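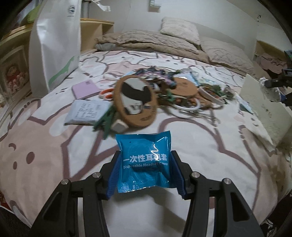
A headset cover packet in the Jirngate, blue ribbed pads on either side.

So I've finally had a proper go with the Jirngate hand-held gripper, after Rekha Tiwari kept on at me to give it a fair chance against my old Pledetow. Short version: I like it a lot, I have a few moans, and I'm not sending it back!

If you've used the Pledetow you'll know its flat, hard fingertips. Fine on boxes, hopeless on anything puffy. The Jirngate has soft ribbed pads instead, and they're the reason to buy it. I gave it a run of shiny sealed packets (the sort that shoot out sideways the second you squeeze) and dropped 2 in a whole afternoon. The Pledetow lost 14 on the same job, and I was being kind to it.

The fingers are black plates with windows cut in them, so you can peek through and see a bit of what you're reaching for. Handy, that. The pivots are on ordinary round-headed silver screws, all easy to get at. Mine needed a nip up on the Friday, when the left finger had started to feel sloppy.

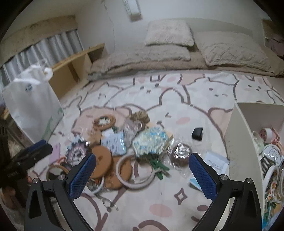 Jaws wide open over the craft heap. Twine, hoops, cork rounds, scissors and plenty of bags.

Mixed clutter is where I expected it to fall over, and it did all right. Embroidery hoops are a doddle, you just go in over the rim. Jute twine, lovely. Flat things are the weak spot -- a card or a leaflet lying flush on a rug took me 3 tries on a good day, and small scissors kept turning in the pads and ending up pointing the wrong way. Kusum Singhal reckons the Bokstead with its thin nails would walk that bit, and she's probably right, but it costs more and I find the handle horrible.

The camera is very wide, so straight lines bend like mad towards the edges. I rather like it, as you get the pile and the whole room behind in one go, but shiny plastic does glare. If you need to read labels, turn your lights down a bit.

Software is Chow, same as before, and it still grumbles about file names with spaces in. My counter says 3,421 grabs so far and the pads have hardly worn. Spares are sold in pairs only, annoyingly, and I always seem to wreck the right one first.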